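Last updated: Thursday, 16:40

Subject: Re: Liltel breakout, target 2265?
List: smallcap-charts

On Thursday morning Wasilewska wrote:

> Morning all. Liltel has closed above the top of the channel for the second day running and I think this is the move we've been waiting for since the spring. Measured move from the base of the channel gives 2265. The 40-day average has turned up and price is sitting nicely on top of it. Volume is a bit thin but it's summer. I've gone in with a half position and will add on any dip to the old resistance, which should now be support. Distano did exactly the same thing before its run. Anyone else in?
>
> Also, has anybody tried the Flandari signal service? They had Liltel as a "strong buy" at the weekend and their record looks good.

I'm not in, and I'd like to say why before half the list piles on.

First, the channel. I drew it myself last night from the same daily closes and I can't get your top line unless I leave out the two spikes in the spring. If you include them, price hasn't broken out of anything. It's still a fair way under the line. If you leave them out you need a reason, and "they spoil the channel" isn't one. I've done this plenty of times myself, so I'm not being high and mighty. You look at a chart long enough and the line goes where you want it.

Second, the target. A measured move assumes the thing has a pattern to measure. Take the base from a week later and you get a different number, and the four digits in 2265 make it look as if somebody worked it out. When these targets get hit we all remember them. When they don't, the chart gets redrawn and there's a new target. Could you post the stop as well? I went back through your Liltel posts and there's an entry each time and a target each time, and I couldn't find a single price at which you'd say you were wrong.

Third, the average. It turned up because a bad stretch at the start of the window dropped out of it. Price has hardly moved in the past week. Run the same thing over a longer period and it's flat. I wouldn't put money on either, but if we're going to quote one we should at least look at the other.

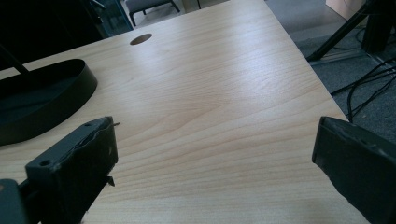

Eliseo Tapia
List moderator and occasional contributor

On volume I disagree with "it's summer". Other shares in the same sector traded their normal amounts last week. Liltel didn't. A breakout on low volume can still work, I've seen it, but it's the one part of the textbook case that you can check on the day and it's missing.

As for Distano, yes, it looked like this before it ran. It also looked like this twice before that, when it went nowhere and then fell back through the bottom. Those two don't get mentioned when people post the chart. And Distano had a takeover approach in the middle of its run, which no channel was going to tell you about. I held it at the time and sold far too early, so I remember the dates better than I'd like to.

Now Flandari. I did try them, on the free month. Here is what I can tell you. Their page says 329 winning signals. It doesn't say how many signals there were. I wrote and asked, and got a reply pointing me to the same page. I then kept a list of everything they sent me, with the price when the email arrived, which was often a good bit above the price they later put in their table. Over the month I had 13 signals. Five of them would have made money after costs if I'd bought when I read the email and sold when they told me to. The other eight would have lost, mostly small amounts, one of them not small. In their own table for the same month two of the losers don't appear at all and one is down as "closed at entry".

Maybe it was a poor month. One month doesn't prove much and I'd be happy to see someone else's list. But please keep one if you sign up, and write the price down at the time you open the message. I can send my spreadsheet to anyone who wants it. It's ugly and the spread column is done by hand.

One more thing about their "strong buy". The email went out at the weekend, and on the next trading day Liltel opened higher and spent the rest of the session giving it back. So some of the second close above your line may simply be their subscribers buying. If that's so, I'd want to know who is left to buy it next.

What would change my mind? A close above the line drawn with the spring spikes left in, on something like normal volume, and the price still there a week later. I'd miss the first part of the move and I can live with that. There's also the trading update due in July. Last year's came out with a line about delayed orders tucked into the fourth page and the shares dropped before most of us had finished reading. I don't fancy sitting on a full position over that because of two closes.

If you're staying in, my suggestion would be to leave it at the half and forget about adding on the dip. "Old resistance becomes support" is fine when there was real resistance there. On this chart the price went through that level several times last autumn in both directions and nobody seemed to care about it.

I don't mean any of this as a dig. You post your trades before the event, which is more than most people here do, and I'd much sooner argue with that than with someone telling us afterwards what they bought. But I'd like to see the stop.

Could people also trim their quotes, please? The last digest had the same chart notes in it four times over and the archive search is slow enough as it is.

Eliseo

--
Posts to this list are the views of the people who write them and are not advice.

Recent threads on smallcap-charts
Distano: anyone still holding?
Log scale or plain for long charts
Flandari free month, how to cancel
Spreads at the open getting worse
Which closing price does your data use?
Liltel trading update, July
Keeping a trade diary on paper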